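Goltusberg cell 2, bagging task
22 Jan 2023

Task: snack packets off the mat into the paper gift bag, two arms, teleoperated. Target for this block is 200 episodes. The Flostitia loader wants both arm streams even when one arm idles, so neither gets masked.

Setup: bag upright toward the back, mouth open. Candy and snack bags spread flat in front of it, printed side mixed. Duplicates of the same snack stay in, at different angles. Cup stays at the right as a distractor.
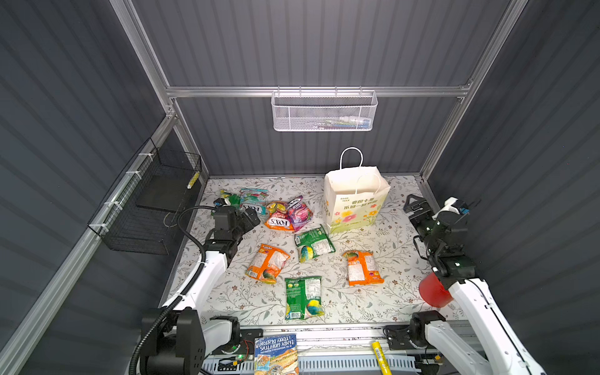 Episode rules

Start from a fresh scatter every time. Cap is 21 seconds per packet. A dropped packet may be regrasped once, then the episode gets tagged "fail" and kept. Do not trim the idle lead-in; Edard does that at export.

Log

First 10 episodes discarded, left wrist stream lagging. Restarted the recorder, lag gone. Flat grasps on full pouches are poor: fingers slide along the film. Pinching a corner seal works better, but the packet swings on the way to the bag mouth.

Left arm does most of the near-side picks. Packets that overlap are the slow ones, and I want more of those in the set, with the Fruits and Berries pouches side by side as well as stacked.

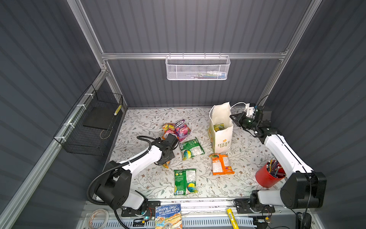

Sukprasert: I'd split the overlap episodes into their own tag before training. Last time they went in with everything else and we couldn't tell which grasps the policy was missing.

Agreed. Tag is "overlap", applied from episode 17 on. Earlier ones still need a pass by hand.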